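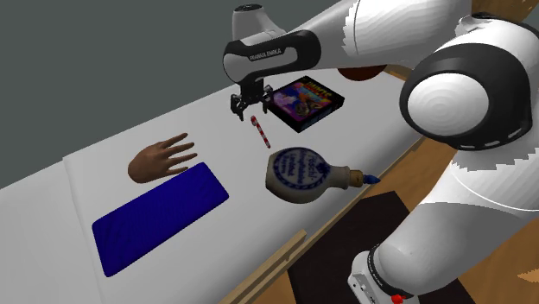

Living with a white table – would you do it again?

Home and Kitchen > Furniture and Surfaces

poppy_pearce
Wednesday, September 16, 2026

Hello all, and thank you in advance for reading, I know I go on a bit. We are finally replacing the kitchen table. The old one was my mother-in-law's, dark oak, very heavy, and it has swallowed every bit of light in that room for as long as we've lived there. The kitchen faces north and backs onto the neighbor's garage, so by late afternoon in winter I am chopping onions more or less by memory.

My heart is set on a long white one. Matte, not shiny, plain edge, no fuss. There's one at Caron in Grodville that I have now visited on two separate Saturdays (the man there has started saying hello to me) and it is 73 inches long, which would fit under the window with enough room for the bench. I love it. I sat at it for so long the second time that my husband went and had a coffee without me.

But everyone I mention it to pulls a face! My sister says I'll spend my life wiping it. My friend Vega, who some of you know from the gardening side, says go ahead and stop asking. We have two kids, one of whom is in a felt-tip stage, and we eat a lot of tomato, turmeric, beets, all the things that come up when you search for stains.

So, people who have had a white table for a good while. Would you do it again? What does it look like now? And does matte make things better or worse?

Poppy

millerstown_meg

Oh Poppy, buy the table. We have had ours going on nine years and I'd buy it again tomorrow. It does show everything, your sister is right about that, but I came around to liking it. With the brown table we had before I used to put my sleeve in jam at least once a week, and now I can see the jam.

Turmeric is the real villain. Everything else on your list has come off mine with dish soap and a bit of patience. Turmeric leaves a yellow shadow that stays a few days, and then if the table gets sun it fades by itself. With a north-facing kitchen you may not get that, so I'd be quicker with the cloth than I am.

Hobart_D

I'll be the wet blanket. We had a matte white one and sold it after a year and a half. My trouble wasn't food at all, it was marks from things sliding. Stoneware plates with a rough foot, the bottom of the slow cooker, the dog's bowl (don't ask). They left gray streaks that looked like pencil and didn't wipe off. I could get them out with a melamine sponge, but every time I did that the spot came up a little shinier than the rest, and after a while the whole table had a sort of patchy glow when the lamp was on. My wife said it looked like it had been licked.

If you like matte because it's matte, think about how you'll feel when it isn't.

poppy_pearce

Hobart, that is exactly the kind of thing I wanted to know and didn't want to hear. All our everyday plates are from a potter at the market and the feet are like sandpaper. Is there anything that takes those gray marks off without polishing it?

Meg, nine years is very encouraging. What is yours made of, if you don't mind my asking?

millerstown_meg

Painted wood! My brother-in-law painted it with Bumik in the eggshell and put a clear coat over. So a little different from something bought ready made, and I can always touch it up, and have done, on the corner where my son used to do his models.

cuesta_vega

Since I've been named. Hello everybody, Vega here, yes the dahlias one.

Poppy, I told you to stop asking because you've been asking since August and you have already decided. But to be useful: for the gray marks, try a paste of baking soda and water, on a soft cloth, and go gently and for longer than you think you need to. I have done it on my counters, which are white and matte, and I haven't seen the shine Hobart is talking about. I also went to the pottery plates with a bit of fine wet sandpaper one evening, just the feet, at the sink, with the radio on. Very soothing, and the plates don't scratch any more. You could do all of yours in an evening with a glass of something.

Hobart_D

With respect to the dahlias, baking soda is an abrasive too. A mild one, sure. It'll do the same as the sponge, only slower. I'm not saying don't use it, I'm saying you're borrowing from the finish each time and Poppy should know that before she spends the money.

Sanding the plate feet is a very good idea and I wish I'd thought of it.

cuesta_vega

We can agree on the plates then! I've used it on those counters for years and they look fine to me, though I will admit I don't get down at eye level with a lamp to check.

tuppence_lane

I clean houses for a living, have done for a long time, and I do four kitchens with white tops every week, so here is what I see from the other side of the cloth.

The people who are happy with them wipe once after supper and leave it be. The people who are unhappy are at it all day with sprays. It's the sprays that do it. One lady I go to swore by Grarix and used it morning and night, and there was a film on that tabletop you could write your name in. We took it all off with plain warm water and a drop of dish soap, then a rinse, then a dry towel, and she thought I'd brought her a new table. The rinse is the bit folks skip. Soap left sitting on matte collects dirt and then you think the table is stained, and you scrub, and off you go into what Hobart described.

Felt tip: rubbing alcohol on a cotton ball, try it underneath first. Dab, don't rub. If it's permanent marker you may need a few goes.

Beets have never given me any trouble. Newsprint has, oddly. A damp newspaper left overnight, or one of those cheap printed paper napkins under a cold glass. The red comes right through and it's a job to shift.

poppy_pearce

This is so helpful, tuppence_lane, thank you. I am guilty of the spray habit and I don't think I have rinsed a table in my entire life. I am writing "rinse" on the inside of the cupboard door.

The napkin thing makes me think of the Christmas ones with the holly on. Noted!

oldgreenhouse

Coming at it from another side, have you thought about the light itself? You said the reason is the dark room. We did what you're planning, a big white table under a window, in a room with hardly any sun, and I was surprised at how much it lifted the place. But in the evening, with a bare bulb right over it, the glare was something awful. I ate my dinner squinting. We swapped to a warmer bulb and a wide cloth shade hung low and it's lovely now. So budget for a lamp.

Also white isn't white. Ours is a cool one, a bit gray, and against our cream walls it made the walls look as if someone had smoked in there for thirty years. Ask for a sample piece if you can and leave it in your kitchen for a few days, morning and evening.

Hobart_D

Seconding the sample. And if they give you one, be mean to it. Put curry on it, leave it overnight, drag a plate across. Better to find out on a scrap.

millerstown_meg

Be mean to it, I love that. Do it, Poppy, and report back.

I'd say one more thing in favor, and it's a soft sort of reason. My kids did all their homework at that table and half their quarrels too, and there's a faint blue dot at one end from a leaky pen the night before my daughter's spelling bee. I could paint over it any time. I've painted right up to it and gone around.

norbert.in.the.shed

Don't do it. Get a nice mid-tone wood, oil it twice a year, paint the walls white. The walls don't get gravy on them.

(In my house, anyway.)

cuesta_vega

Norbert, she has had a wooden table, that's what she's trying to get away from.

norbert.in.the.shed

She's had a dark one. Ash or birch would be half as much bother and nearly as bright. I made ours from ash, 63 inches, and it's never looked dirty a day in its life, and I promise you it has been dirty. I'm only saying there's a lot of ground between black and white. Lightly oiled ash goes a bit yellow with time, I grant you, but so does the cook.

poppy_pearce

Norbert, you have made me laugh and also slightly doubt myself. My husband read that over my shoulder and said "I like this man," so you have a vote in the house.

I rang Caron this morning and they do have sample pieces, just a little square, and they'll hold the table for me until the end of next week without a deposit. So the plan is: square comes home tomorrow, it gets turmeric, tomato, a felt tip from the resident expert and a good hard drag with the roughest plate in the cupboard. Then I clean half of it Vega's way and half of it tuppence_lane's way, rinse included, and I'll look at both under the lamp, down at eye level, for Hobart's sake. And I'll stand it up against the wall by the window for the color, which is a cream, so oldgreenhouse has me worried.

If it's a disaster I'll go and look at ash.

oldgreenhouse

Take it to the window first thing in the morning too, before the kettle. Mine looked best of all at that hour, and it helped me make up my mind.

tuppence_lane

Leave the felt tip on a full day before you try to clean it. With kids it's always been there a day by the time you find it.

Hobart_D

Looking forward to the lamp report. For what it's worth, the couple who bought ours still have it, and they told me last month they're very fond of it. They use placemats. I never did like placemats.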